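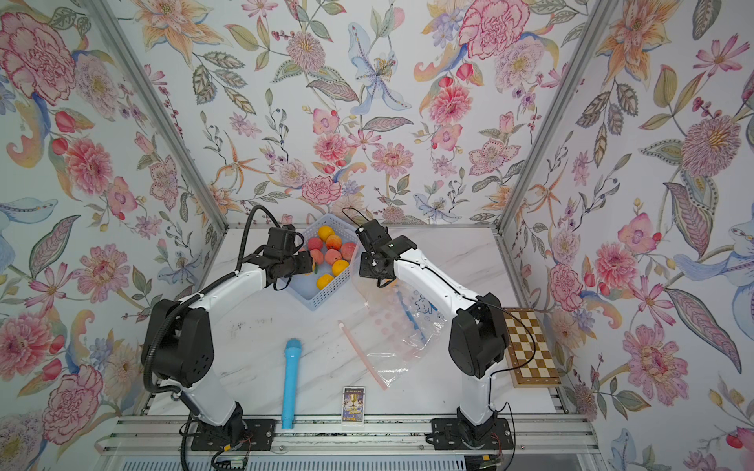

Zurkstead Cable Retention Kit for Rail-Mounted Dual-Arm Stations

Replacement strain relief for two-arm tabletop stations with external cable routing. Fits both arms.

Price: $2,699 per station

Safety notice
Units shipped before December used a single clip at the shoulder housing. Under repeated inward reach the clip can release, letting the cable loop drop toward the gripper. A snagged cable may pull the gripper connector partly out. The arm then stops with a communication fault, and the gripper may open and drop its load.

Stations with the single clip must not be run unattended. Limit joint speed to 40 percent until the kit is fitted.

Kit contents
2 shoulder brackets
2 locking gripper connectors
Rail-edge cable clamps
Cover for exposed circuit board at rail

Fitting
Disconnect power before touching any connector. Support the arm by hand; it will sag when power is removed. Clear the tabletop within reach of both grippers before the first test cycle.

Inspect brackets every 1,000 operating hours. Replace any cable with a split or flattened section.

Fault reports: Reinaldo Toledo, Zurkstead Service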